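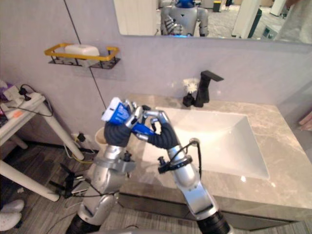

# Brosside to refit bathrooms in 11 apartment buildings

**16th June** - Brosside, the housing association, will start replacing sinks, faucets and shower fittings across 11 of its apartment buildings in September. The work covers nearly 3,810 bathrooms and will be carried out by the plumbing contractor Triantafyllou.

Most of the fittings date from when the buildings went up, and repair calls for dripping faucets and slow drains have risen every winter. Tenants will not pay anything toward the work, and rents will not change as a result of it.

Each bathroom should take two days. Water will be shut off during working hours only, and toilets will be usable each evening. Tenants will get a letter with their dates at least nine days ahead, and can ask for one change of date by phone or at the building office.

"People have been patient with old plumbing for a long time," said Panagiotis Tzavaras, head of property at Brosside. "We would have liked to start sooner, but we wanted one contractor for all the buildings."

Tenants are asked to clear shelves and vanity tops the night before. Storage boxes can be picked up from the building office - please return them afterward.

Allia Court will be first, followed by the buildings on the east side. The order for the rest will be posted in lobbies before work begins.

Tenants who use a walk-in shower or grab bars should call before their letter arrives so that the right parts can be ordered.

**Press contact:** Styliani Sarantis, Brosside communications office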